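October, late, kettle on

Budget day is creeping up and I've spent the whole evening moving numbers from one column to another, so I'm going to write it all down in here before I go to bed and lie there doing sums in my head instead.

Where we've got to. The sorting cell is happening, or at least it's happening enough that I've been told to put a proper figure against it. Up to now it has been a line on my sheet that said "arm etc." with a question mark. I rather liked the question mark. Adjoa Kwofie in purchasing does not like question marks, and she came and stood by my desk this morning with her coat still on and said she needed three quotes, a spares list and a sensible guess at the running costs. I said fine, as you do, and then ate a whole packet of ginger biscuits.

So, the quotes. Komari came back first and theirs is the tidiest. One price for the arm, one for the gripper, one for the controller, and a page at the end with what they'll charge for coming out to us. The trouble is the gripper is listed as a set, and when I rang to ask whether you can buy a single finger if one gets chewed up, the chap went quiet and said he'd check. He hasn't rung back. I've put a little pencil mark next to them.

Astel is cheaper on the arm and dearer on absolutely everything else. You get to the bottom of the first page thinking you've found a bargain and then there's a second page! Cables, mounting plate, software seat, a yearly fee for the software seat, training for two people that has to be bought as training for four. By the time I'd typed it all in, it had gone past Komari and kept going. I don't think they're being sneaky exactly. I think whoever makes up their price list has never had to read it from the other end.

Riedl I can't make my mind up about. Lovely people on the phone, and they're the only ones who asked what we wanted to pick up before telling me what they sold. But the lead time is 18 weeks. Eighteen! If we signed tomorrow (we won't sign tomorrow) it would land well after the students have come and gone and I'd be explaining an empty bench to everybody who walked past. On the other hand they do sell fingers one at a time, and bolts, and pads, and the list is in plain words. I found myself reading their spares list for pleasure, so perhaps I need a holiday.

The thing I keep going back and forth on is how much to spend on the gripper against how much on the camera. Telidar do a camera that everyone in the building seems to have an opinion about, and it would use up most of what I've got left once the arm is paid for. The argument for it is that small things are hard to see. The argument against is that small things are hard to pick up as well, and no camera in the world will help if the fingers are too fat for the job. I wrote both of those on the whiteboard at lunch and drew a line between them and then stood there like a lemon.

What decided me, or nearly decided me, was going back through the simulated runs this afternoon with a cup of tea. I'd been treating them as somebody else's department, which was daft, as we've already paid for the simulator and it's sitting there. I left it up on the second screen while I did the spares list and kept glancing over at it. You can learn a fair bit about a shopping list by looking at the job you're shopping for.

The things we want moved are really small. There's a domino on the table in this one, the biggest of the bits, and next to those yellow fingers it looks like something you'd lose down the back of the sofa. The tiny black one over to the left is worse. I'd been costing for a good strong grip because that's what the brochures lead with, all those pictures of arms lifting crates, and I don't think we need half of it. We need something that can come down gently next to a scrap of a thing and close on it. So the big gripping force option comes off the Komari sheet, and that's a nice chunk of money back in the pot.

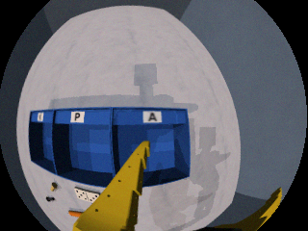
Bins, tables and other cheap things

I always do the cheap things last and it always bites me. Last time round I had the arm budgeted to the penny and then had to go round begging for a table. This time they get their own heading so I can't skip them.

Bins first. The blue one with three compartments and a letter over each is about as simple as it gets, and I'd like the real ones to be as near to it as we can manage. Open at the front, dividers, white labels up on the back. I did wonder about having some made, and asked the workshop downstairs, and the price they gave me for one bin was 211 pounds. For a bin! I laughed and then saw that he wasn't laughing. So it'll be shop ones with dividers cut to fit, and we'll print the labels ourselves. I've put in for 7 of them, which covers both benches and leaves a few over for when somebody inevitably stands on one.

Labels. I want big dark letters on plain white and I want them matt. The A and the P read nicely in the simulator and the one on the left is so squashed from that side I couldn't swear to it. E, I think? That set me worrying, because if I can't read it from there with my nose up against the monitor then I'm not sure what I'm expecting of a camera. It doesn't cost anything to print them wider. I've made a note to try a few sizes before we buy a single roll of anything.

Then the table. Pale with a bit of a marbled pattern is what they've used, and it made me think, because I'd been about to tick the shiny white worktop in the catalogue purely on the grounds that it was in stock. Shiny means glare and glare means Adjoa getting another form from me in the spring for lamps and blinds. Something dull and pale, then. I'll go and look at kitchen offcuts at the weekend — the good thing about a worktop is that no one can charge you a yearly fee for it.

Lighting I hadn't budgeted for at all. Not one penny, there wasn't even a row. But there are shadows all over that table, big square-shouldered ones behind the bin and off to the right of it, and the insides of the compartments go nearly black in places. If it's like that on our bench we'll want lights on both sides and possibly something overhead. I've added a row called "lights" and put in what I hope is a silly high number, so that it can only get better.

And spares, properly this time. Fingers above all. In that view one of them is right across the front of the bin, over the rim and in front of the compartment with the A on it, and I could feel myself wincing at the thought of a real one that close to real plastic. Ours will knock into things. Everybody's do. Komari wanting to sell me a whole set every time one gets bent is really the whole question, isn't it? I did a quick sum on the back of the Astel envelope, and if we get through even a modest number of fingers in a year then Riedl comes out ahead of the pair of them, long wait and all. I've done it twice. I'll do it again in the morning when I'm less tired and less fond of Riedl.

Running costs, which I've been putting off. Electricity I can estimate off the old conveyor. Servicing is in the quotes, more or less, though Astel's is "by arrangement" and I've written RING THEM next to it in capitals. The bit I can't put a price on is our time. Someone has to put the little bits back on the table after each go, and I know perfectly well who that'll be for the first month. I asked Adjoa whether my afternoons count as a cost and she said only if I want them to, and I've been puzzling over it ever since.

The camera then. I think I'm going to ask Telidar for a loan. They do loans, it says so in very small writing at the back of the brochure, 3 weeks and you pay the postage. If we get one in while we've got a cheap bin and a bit of worktop set up, we can point it at a domino and see what we think before I hand over most of the pot. I'm cross with myself for not spotting it sooner. I've been arguing with a whiteboard for days when I could have just turned the brochure over.

Things still not sorted, so I don't forget them:

Whether the bench will take the weight. I keep saying yes and I've never checked.

Whether the plug by the window is on the same circuit as the big printer (it is, I bet it is).

Whether anybody wants the old arm. It's almost worn out, but a college might take it for parts and it would free up the cupboard.

A guard. Adjoa's question and a good one. Riedl include a simple screen and the other two want extra for it. That's another mark on Riedl's side and I promise I'm trying to be fair.

Where it stands tonight, on the sheet anyway: Riedl arm and gripper, single fingers in the spares drawer, shop bins, dull worktop, lights with a silly number, camera on loan and the real camera money left alone until we've tried it. It comes in under, just. If Komari ring back and say yes to single fingers I'll have to do the whole thing again, and a small mean part of me hopes they don't.

Adjoa wants it by ten. I've saved it in two places and emailed it to myself as well. Must remember to bring the tape measure in for the bench, and more biscuits.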